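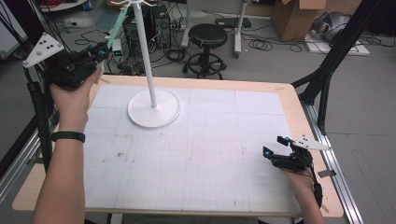 Brayden Lemieux asked whether the hand-held grippers are really worth a second round of money when the old arm is already paid for and bolted down. Fair question, and since he put it in his reply to my last update I'll try to answer it here, with the usual warning that I get carried away when I talk about jaws.

Progress report, Kolletell gripper comparison
For: Brayden Lemieux, Tikdale Fund
From: Matilde Peixoto, Kendadgate workshop
Covering: May

Where we are

We're comparing two ways of teaching a pick-and-hang job. One is the Rosser controller, where you sit and steer the arm from a desk. The other is the pair of hand-held grippers, where you just do the job yourself with a gripper in each hand and let the tracking and the cameras record it. The plan was 800 recordings on the hand-held side and 100 on the Rosser side, and I'm happy to say both piles are finished! The last Rosser ones went in on a Sunday evening (my choice, the building is quiet then and I like the radio on).

The job itself is dull on purpose. Pick up a kitchen tool, bring it to the stand, hang it by the hole in the handle. We went through spatulas, a whisk, a ladle and a brush, and the brush gave us the most to talk about.

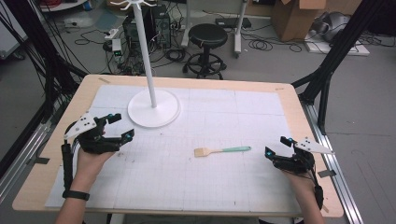
Basting or pastry brush between the two hand-held grippers, jaws open.

A brush is soft at one end and firm at the other, so where you grab it matters a lot. With the hand-helds people went for the handle without being told. On the Rosser side the same people kept grabbing too near the bristles, and then the whole thing would swing when they lifted it. I think it's a matter of feel - you get a little push back through the hand-held grip and nothing at all through the desk controls.

Cameras

I promised you a straight answer on the gripper cameras, so: I like them, and I'd keep them. The head view is great for knowing where everything is on the table, but it's poor at the last stretch, when the jaws are closing and a hand can be in the way. The gripper view picks up exactly there.

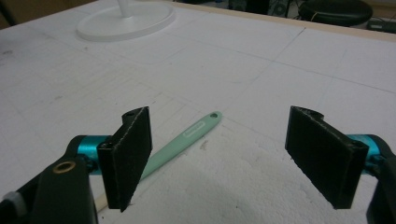 It does have its own blind side, though. Anything long and thin can slip behind one of the jaws on the way in, and then you're relying on the other gripper or the head camera to tell you where the rest of it went. We threw out 21 recordings for that reason, all hand-held, all from the first week. After that I asked everyone to come in a bit higher and the trouble mostly went away. A slimmer jaw would help too, and I've got a drawing of one on my desk that I keep fiddling with.

What I'd like to do next, in order:

1. Print the slimmer jaws and run the brush job again with the same people, same table, same stand. I'd want both sets of jaws on hand that day so we can swap back and forth. The pads should stay as they are, I don't want to change 2 things and then argue over which one did it. 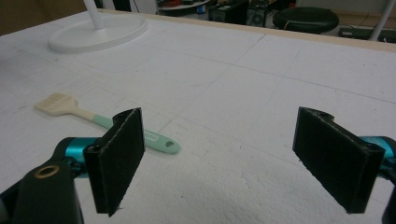

2. Move the tracking over to the newer software. The current one loses a gripper now and then when somebody turns their wrist too far, and you only find out when you play the recording back. Annoying, and it eats an afternoon every time.

3. Give the Rosser controller one more fair go with a proper chair and a bigger screen. I've been grumbling about it for months and I'd like to be sure I'm grumbling about the controller and not the chair.

Money

We're inside the budget. The cable order came in higher than I'd guessed, but we didn't need the spare controller, so that evened out. The printing for step 1 can come out of what's left. The tracking software can't, and that's the piece I'd like to talk to you about before I sign anything.

So, Brayden, back to your question. For this kind of table work I'd put the next round into the hand-helds and keep the arm for playback and checking. If you want to come by and try both yourself, mornings are best, and I'll clear you a seat at the Rosser desk first so you can get the frustrating half over with.

Matilde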